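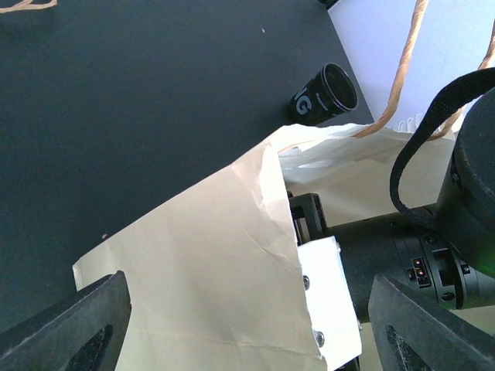
The wrist camera's view on the paper bag task, with both arms in close and the black cup on its side on the table.

Bag Week at Anport: a gallery

Welcome to our gallery page! We're a small group at Anport teaching a two-armed robot to do ordinary packing jobs, the sort you do without thinking when you get home from the shops. The robot learns from recorded examples. A person guides the arms through a job from start to finish, the cameras and joint readings are saved together, and that whole run becomes one example. Our goal for the bag set is 1000 of them by June, and as of Monday, March 30, 2026 we have more than 500 in the can. I'm pretty chuffed with that.

The view at the top is one of my favourites, so I've pulled out a few bits of it below with a line or two each.

The fingers
The two black fingers at the bottom belong to the arm carrying the camera. They show up in every wrist recording, and we want them there – the model has to learn where its own fingertips are compared with the paper. We leave them in at full size and don't crop.

The second arm
Over on the right, with the little red-orange lights. It's right up against the bag, and the white plate with the two silver screws is pressed to the side of it. Two arms on one bag is the part people get good at last. Reet Lukoševičius runs most of our sessions and can do it while chatting about her garden, but my own early runs were a mess of dropped handles!

The paper
Cream on the outside, whiter around the mouth, and creased all over. Every wrinkle moves when you touch it, so no two runs ever look alike, and that's exactly the variety we're after. We rotate through 6 bags and keep using them as they get softer. Fresh ones are stiff and spring back at you, and they need their own examples too.

The twine handles
Lovely to look at and awful to grab. One goes nearly straight up past the pale background and the other curves down at the right. Thin, bendy things like these are hard for a learning system to follow, so we save plenty of runs where the person misses a handle and has another go. Those recoveries are labelled in the set under their own colour.

The black strap
It hangs in a loop over the right side of the bag. Straps are a whole subject of their own and I'll do a separate page on them once the Groltville recordings are sorted.

The cup
Small, black, with big white lettering (the G is the easy one to read). A dark cup on a dark grey table is a decent test of whether the model can find an edge. We do the same job with light cups as well and compare the two groups.

How a session goes
We record for 60 minutes, then stop and swap operators. Tired hands make jerky examples. Each run gets watched back the same day in Mimamach, our replay tool, and tagged as clean, recovered or abandoned. Abandoned runs are kept in a separate folder.

The next gallery will be Liepiņa, our folding set, with tea towels and pillowcases. Reet has already started on the towels.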